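What the picking arm did to my lunch break

I have worked in order fulfillment at Serance long enough to remember when the returns desk was six people and a radio.
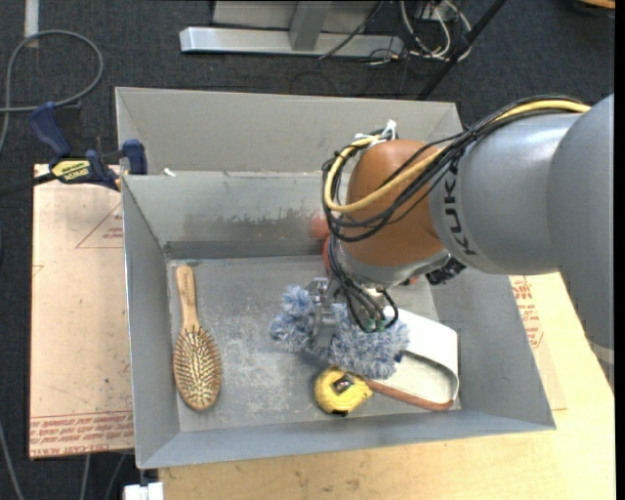

Management called it "freeing people up." I heard that phrase so many times in July that I started writing it on the back of my hand. Freed up to do what? The answer so far is to stand next to a bin of mixed household stuff and wait for something to go wrong.

To be fair, the easy part of the job is pretty easy to hand over. Boxes, all the same size, fine. I won't miss those. But returns are never the same size. They're brushes and dusters and tape measures and whatever else somebody bought at midnight and regretted, all tossed in together. A person reaches in and grabs the thing without thinking about it. Soft stuff, hard stuff, stuff with a cord on it, your hand just knows.

The sales deck from Grorex promised 600 picks an hour. Our best hour so far was 400, and that was with Tyson Turcotte feeding it the good bins. Tyson will tell you so himself. On an ordinary afternoon it's lower, and whatever gets missed goes into a tote for one of us to sort by hand. The tote isn't in the numbers. I asked why and was told it's "a separate process."

Mackenzie Hiebert likes the new setup, and she has a point. Her shoulder was shot from leaning into bins all day and now it isn't. I'm glad about that, I really am. She also got a 50 cent raise and a new title, and she spends her shift watching a screen. She says it's boring but it doesn't hurt.

What bothers me is how quiet it got. We used to talk across the table. Florence Chan taught me half of what I know that way, just by yelling that I was doing it wrong. New hires get a 32 page manual now and a chair. They don't learn the goods because they hardly touch them.

There's a meeting next month about putting a second arm in on the night shift. I plan to go and ask about the tote again.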